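Two arms, one rail: a folding rig at the Plerkonness workshop

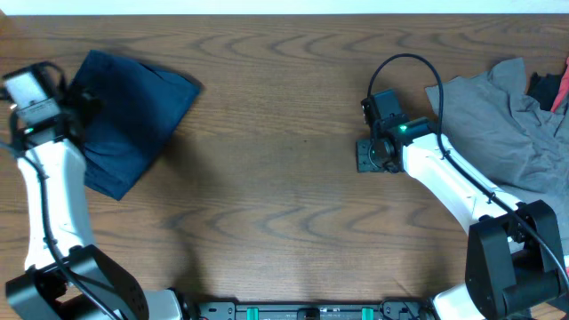 The builder had one condition for this interview, which was that it covered the mechanics before the software. "People ask about the learning side first," he said. "Most of my hours went into the base."

The rig lives on a table in the shared workshop at Plerkonness, where he has had a bench since August. It is a two-armed machine meant to fold clothes. Both arms bolt to a single black rail along the near edge of the table. An earlier version had each arm on its own clamp, and the spacing drifted.

"Two millimetres was enough to spoil it. You record a set of folds, somebody leans on the table, and the left arm is no longer where the right arm expects it. With the rail they move together or they don't move."

He calls the project Hokska. The arm links are white and the joint housings black, and each wrist carries a sensor module above the gripper. The finger plates were redrawn several times. The current ones are flat, with small holes that let him bolt on different pads without taking the wrist apart.

Cabling has been the main source of faults. Each arm has a cable running along the outside of its links, with a loop left at the wrist. The first loops were too short.

"At full reach it pulled on the connector. There was no error, you just lost the signal for a moment and the arm carried on with old data. I spent a fortnight blaming the code. Now I leave more slack than looks tidy."

Training is by demonstration. He has recorded 1,212 folds so far, most of them in the evening when the workshop is quiet, and each is checked by eye before it is kept. A session runs to 15 or 16 usable folds before he needs a break – his attention goes before the motors do.

Dark cloth remains difficult. Navy and black show few edges under the workshop lights, and the system tends to choose a crease when it wants a hem. Grey cotton is easier to see but slumps into a heap, and finding a corner in a heap is a separate problem that he has put off.

"I start a lot of runs with the cloth already part folded. It's a smaller job. If it can't finish a fold, there's no sense asking it to begin one."

Asked about speed, he was brief. "Slower than me. I haven't tuned for it."

The next change is to the table. The grain on the present top is strong, and he suspects it of confusing the wrist views, so a plain grey mat goes down on Thursday. After that he wants to stiffen the rail fittings and repeat the old tests with nothing else altered.

Contact the Killadent newsletter desk | © Killadent | Back to top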